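How to Oil a Pale Timber Table

Last updated Dec 5, 2021
38 shares | 2 comments

If you've got a light-coloured table that has started to look a bit thirsty, don't rush out and buy a new one. A fresh coat of oil does wonders, and it's a lovely slow job for a mild afternoon in March, with the back door open and the radio going. I put it off for years, silly me, and now I quite look forward to it.

Start by getting down low and having a good look at the grain, as you'll be following it the whole way through.
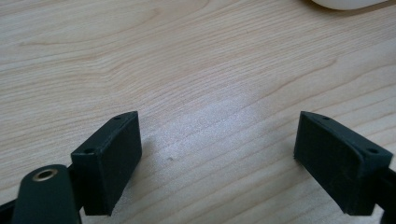
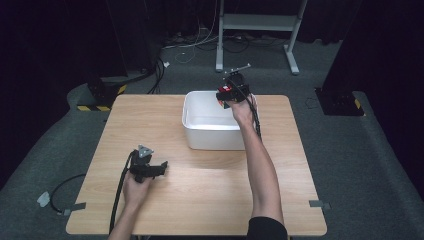
1. Clear and clean

Take everything off, wipe the top with warm water and a drop of dish soap, then wipe again with plain water. Leave it overnight if you can bear to. My friend Hefin swears by a hair dryer, but I've never had the patience to stand there holding one.

2. Sand lightly

Use 300 grit and go with the grain, never across it. You only want to take off the fuzz – if you're leaning on it, you're working too hard. Vacuum up the dust and go over the top with a barely damp cloth.

3. Oil it

I use Fodari, in the small tin, but any clear furniture oil will do. Pour a little puddle in the middle and spread it out with an old cotton T-shirt, finishing with long strokes from end to end. Wait for the time on the tin, then wipe off everything that hasn't soaked in. Be fussy about this part, or you'll have a sticky table for weeks!

Lay the oily rags out flat outside to dry. Never leave them scrunched up in a pile, as they can catch fire all by themselves.

4. Second coat

Same again the next day, only thinner. Keep hot mugs off it for a week.

Join 111 readers and get our newsletter. By continuing to use this site you agree to our use of cookies.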